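Ticket: Lumenta plate reader, false second growth phase in E. coli cultures
Site: Dralholm
Opened: 1st October
Status: closed

Overnight growth curves in minimal medium show a second rise in optical density after 19 hours. Fill volume is 200 microlitres per well, lid on, shaking at 800 rpm. Blank wells rise as well, so growth is ruled out. Nudum exports the raw values without error. 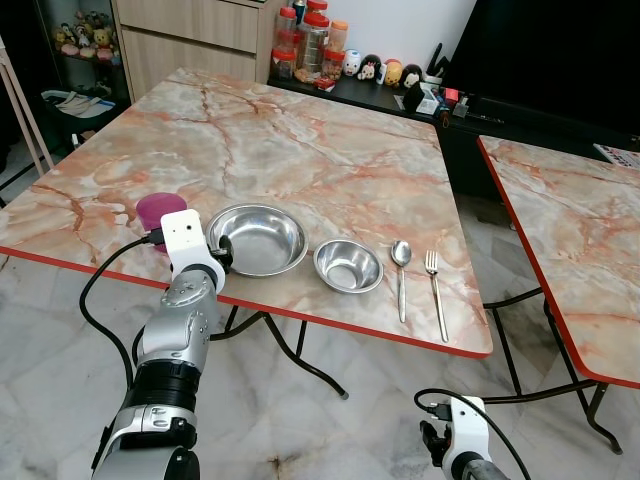
Velcombe support asked whether the blanks rise evenly or only at the plate edge, and wanted the raw file before any smoothing was applied.

Raw file sent. Of the wells in use, 79 are affected, mostly in the outer rows – the centre is nearly flat. Plate swapped for a new batch, no change. Lamp check passed.
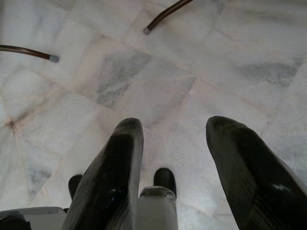

Stray light was tested next. The reader was run with the loading door taped over, then with the tape off. The floor is pale marble and reflects a fair amount, so a black cloth was laid under the door for a third run. All three runs gave the same rise.

Lid condensation was the remaining candidate. Lid heater found switched off in the protocol, a setting left over from May.
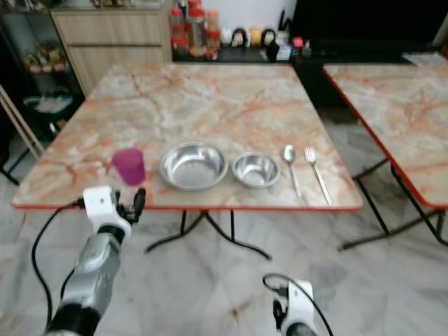
With the heater on, the blanks stayed flat overnight and the second phase disappeared from the culture wells. Protocol saved as the new default in Nudum. Older runs need to be flagged.

Comments (3)

Same fault on ours. Treating the lid with detergent also helped.

Does the heater setting survive a Nudum update?

It did on ours – check it after each one anyway.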